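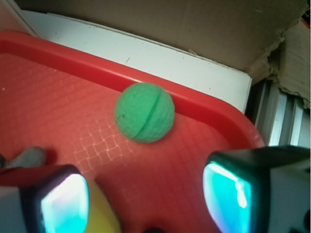 Six weeks till the showcase and I am writing this on the bus so sorry future me, handwriting will be garbage. Club ran till 6:40 tonight. We finally got onto real grasping, no more stacking the same block on the same tape X. My job now is the green ball. Bright green, foam, kind of fuzzy, with that one darker groove curving down it, and it likes to sit right up by the raised rim of the red tray, which is the worst place for it. Middle of the tray, fine, anybody can pick it up from the middle. By the rim you get one finger where you want it and the other one wants to be where the plastic is. I have started dreaming about that rim.

OK so what happened, in order, before I forget.

Got there late because of chem. The other team already had the bench by the window so we got the one with the bad outlet. Booted the arm - it's called Jekari, last year's seniors named it and there's a sticker so we're stuck with it. Took two tries to home. Second try it made the clunk noise but the coach says the clunk is fine. I don't love the clunk.

Then camera check. Wrist camera was showing up as the wrong device again so the viewer was just black and I spent ten minutes thinking I broke it. I did not break it. Somebody had plugged the hub into the other port. Wrote PORT 2 on the hub in silver marker, very large. If it moves again I'm gluing it.

First real attempts around 4. Driving by hand, me on the controls, recording everything. The plan (my plan, so I have to own it) was to get 50 good pickups before dinner. We got nowhere near it. First bunch I kept coming in too steep and touching the ball with one pad before the other, and foam doesn't click or anything, it just sort of shrugs and rolls. Then it's in a different spot and you have to line up all over again. My partner kept saying slower. I was going slow. Slower than slow. There is a speed where you're so slow your hand starts to shake and that's worse.

What worked in the end: turn the wrist so the fingers close along the wall, not across it. So both pads get room. I felt so dumb, it's the kind of thing you'd do with your own hand without thinking. You wouldn't jam your thumb down behind the ball, you'd pinch it from the sides. Went from missing nearly all of them to missing maybe one in four. The coach walked by and said "hm, good" and for the coach that's basically a parade.

Also the pads. The pads light up, that cyan color, and all the light bounces off the rim so it gets shiny stripes on it, and our color finder hates shiny. It's fine with the ball since green on red is about as easy as it gets, but the rim shows up as three different reds and the edge finder draws the wall in the wrong place. I tried turning exposure down. Then the ball was dim. Turned it up, the pads were two white blobs. Left it in the middle and wrote down the number, except I wrote it on my hand and then washed my hands before pizza. So. That's gone. Check the config file tomorrow, it might have saved??

Pizza was olives. Why.

After pizza the big argument. I should write it down fair. Our lead wants to do the final run on the planner, meaning find ball, compute the grab, go, all math. I want to use the learned one, the Zunon package the coach got us the school license for, trained on our own recordings. The lead says we don't have enough recordings and we won't by the showcase. I said we have 207. Lead said 207 counting the bad ones. Which, ok, yes. We went through them after and threw out every one where the ball got away or someone's sleeve was in it or I was obviously just messing around, and that left 111. So the lead was right and I was a little bit loud about it. I said sorry by the lockers. It's fine I think. We did the thing where you both look at your phones and say "ok cool".

But here is what I didn't say well in the room so I'll say it now. The planner needs the rim to be where it thinks the rim is. If somebody bumps the tray an inch at the showcase (somebody always bumps the tray, there are little kids, there are parents with strollers) the planner drives a finger straight into the wall. The learned one at least looks. It's wobbly and it gives up sometimes but it looks. I want to show that side by side. Move the tray on purpose, run both. Then decide. The lead agreed to that! So it wasn't all bad. I get one evening to prove it.

Things for that evening:

- fresh recordings, ball near the rim ONLY, all four corners, I've been lazy and done mostly one corner
- also other objects in the tray with it, the rules say there will be clutter
- same light every time, blinds down
- nobody leans on the bench
- someone else drives for half, or it just learns my bad habits
- bring the long cable from home

The driving thing is real btw. We let the freshman try and the freshman was better than me. Like right away. Plays some farming game all day and has those thumbs. First pickup, clean, up, over, drop. I clapped and was also kind of mad. So the freshman is driving half now, I asked, and they turned completely pink and said sure. I hope the recordings mix ok, we drive really different, I creep in from the side and the freshman just goes straight down like an elevator and somehow it works. The coach says mixed is good up to a point. Didn't say what the point is.

Training log for the run we started before leaving: it had done 1,978 steps when I put my coat on and the loss was still going down, slowly, wiggly. We left it going on the lab machine with a note taped on the keyboard. DO NOT SLEEP THIS COMPUTER. Last time the janitor's vacuum took out the plug so I also put a chair in front of the outlet. If it's dead in the morning I will lie down on the floor.

Oh and we found out who else is going. The Kuvmont kids are in, the ones with the matching jackets, they won the sorting round last time by a mile. Their arm is way faster than ours. I watched their video like six times at lunch. But they only ever pick hard stuff, blocks and cans and things. I never saw them pick up anything squishy. Foam's on the list this year. Not saying anything. Just noticing.

Still need to fix:

The release. When we let go the fingers open all the way, super fast, and the ball kind of flicks off one pad. Want to open a little, wait, then open the rest. I wrote the code for it on my phone during pizza and it's terrible but it might run. The wait is half a second. Maybe too long, we get scored on time. Try less.

Grip force. I've been squeezing too hard because I'm scared of dropping it. You can see it squash on the video. Judges take points off for squashing?? The rule sheet says "deformation" and doesn't say how much. Email them. I said I'd email them last week also.

Poster. Hasn't been started. The title is going to be "Bondarchuk" because that's our team name, and under it something normal people can understand. I'm thinking "teaching an arm to pick up a ball by showing it how" but lead thinks it sounds like a kids' book. I LIKE that it sounds like a kids' book. The kids are the ones who come over.

Mom texted, she's at the stop already, ugh, and I haven't done the history reading. 30 pages. Going to read it in bed and pretend.

Later, 10:15. Read eleven pages. Dug my laptop out to look at the config file from the backup and it DID save the exposure number. Copied it in three places. Also watched four of my own pickups back at half speed and I can see the exact second I get nervous, the wrist does a little twitch right before closing. Every time. Same twitch. So it's probabaly learning the twitch. Great. Going to ask if we can smooth them or if I have to record those corners over again.

I'd rather record over. I'd sort of like another go at it. The last good one today, up against the wall, both pads on at once, no roll, and it just came up - I yelled so loud the other team's kid dropped a screwdriver.

Phone at 4%. Charger is in the lab. Of course it is. Long cable - put it in the bag NOW before I fall asleep.

ok it's in the bag.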